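Craft Table FAQ

I get the same handful of questions every time I post about covering a table for a messy day, so I've put my answers in one place. If yours isn't covered, leave it in the comments and I'll get to it (slowly, sorry!).

What do you cover the table with?

Plain brown paper off a big roll. I used to use old bedsheets and they bunched up under everybody's elbows. Paper stays flat, you can write on it, and when it gets gross you roll it up and start again.

How many sessions do you get out of one sheet?

Around 12 if we're doing beads or collage. With paint it's more like 2, and with glitter I don't even try to save it.

Why tape it into boxes?

So everyone knows where their spot is. My friend Zawadi runs a Saturday group for kids and she swears by it – no more elbow wars. I run the long strips first, then the short ones across, and press down hard where they cross. 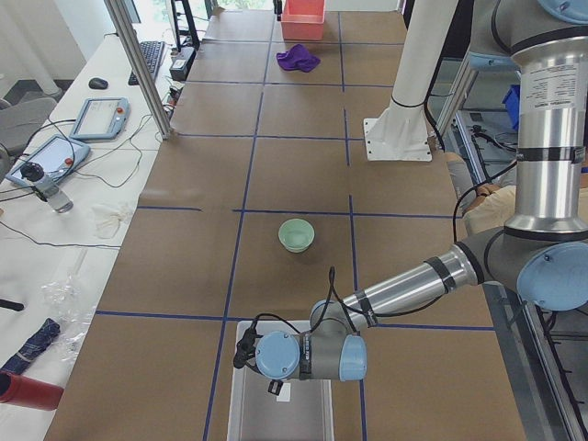

Tape color matters more than you'd think! I started with tan masking tape and it vanished into the paper from two steps away. Dark blue on brown is what I'd go for, it's easy to see right down the length of a long table, and a pale little bowl like the mint-green one shows up nicely inside its box too. I keep one small bowl per person for beads or water, and anything drippy goes on a shallow tray.

Does the tape leave marks?

Not on the table, if it only touches paper. It will tear the paper when you pull it, so I leave it on and toss the whole thing together.

Where do wet rags and scraps go?

Rags get spread out somewhere to dry, never balled up in a corner (I learned that one in September, and the smell was something). Scraps go in an open plastic bin at the far end. Skip the lid, people won't lift it with gluey hands.

Can I use wrapping paper?

You can, but the shiny kind lets paint slide everywhere. Turn it over and use the dull side.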